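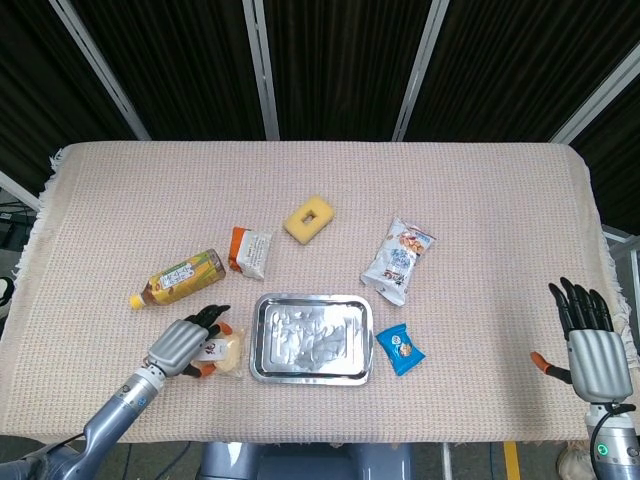
Helmut Heitmann told me at the open day in Villport that a robot teaches you how badly your own table is arranged. I had come in June only to see the machine work, but I went home with tips for my kitchen, and I write them down while I remember them.

Put a cloth with some texture under things you sort. On the table at Lolari there was a pink waffle cloth, and I tried the same at home. My bottles roll less when they lie on their side.

Leave a hand's width between items. Crisp bags catch on each other, and then you pull down two when you wanted one. A gripping hand needs room for the thumb also, the mechanical one and yours.

Use a steel tray with a raised rim as the middle point. Small packets go in the tray first, big bags last. I paid 98 crowns for mine in the Pavlović shop, the larger one was 771 and I did not need it.

Hold soft packages at the sides, with little force - the people from Mongate repeated this many times during the demonstration. If you press on the top, you break the biscuits.

Shake the cloth outside before you wash it, and cut loose threads with scissors. Do not pull them.

Related tips
Drying sponges on a rack
Which tray fits a narrow drawer?
Storing open snack bags
Removing tea stains from cotton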